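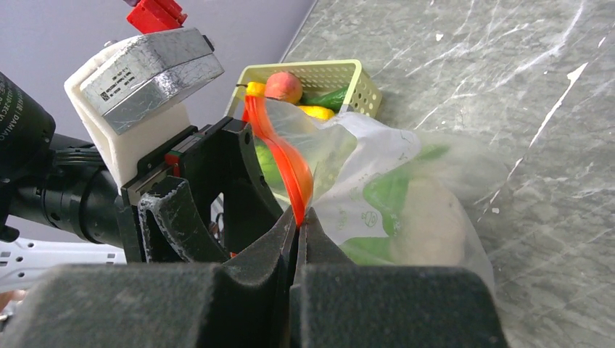 The repair shop in Latura

Lindalva Vasconcelos opens the shutters at seven, and by half past there is usually a queue. Her shop in Latura mends bags: school satchels, suitcases, rucksacks, the odd cricket holdall. She charges by the job and keeps the prices on a card by the till.

She learned the trade at Mornance, a luggage factory on the edge of town that employed 139 people when she started there. She worked on zips for two years and then moved to handles and straps. When the factory shut, she bought one of its sewing machines and rented a room on the high street.

The machine is still in use. It is heavy enough to go through four layers of canvas, and it needs oiling every morning. A second one, a Nemov, came later and does the lighter work.

Last year she took in 236 bags in February alone. The month is always busy, she says, as people get their cases down for the spring holidays and find that a wheel has gone or the lining has split. Most jobs take less than an hour. A new zip on a large suitcase takes longer, and she will tell a customer when it would cost more than the case is worth.

"I don't like saying it, but they should know before they pay," she says.

Handles are the most common repair. Cheap ones are held on by a single row of stitching, and they go at the ends first. She unpicks what is left, puts a patch of webbing behind the fabric and sews the handle back with a boxed cross. Leather takes more care, and old leather often has to be replaced.
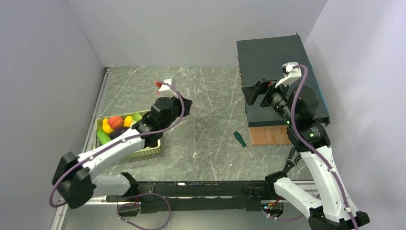

Looking after a bag

Vasconcelos gives the same advice to most people who come in. Empty the bag before storing it, and leave it open for a day if it has been out in the rain. Run a candle stub along a stiff zip. Trim loose threads with scissors and don't pull them. If a seam starts to open, bring it in while the hole is small.

The shop closes at four, and finished bags can be collected until six from the café next door.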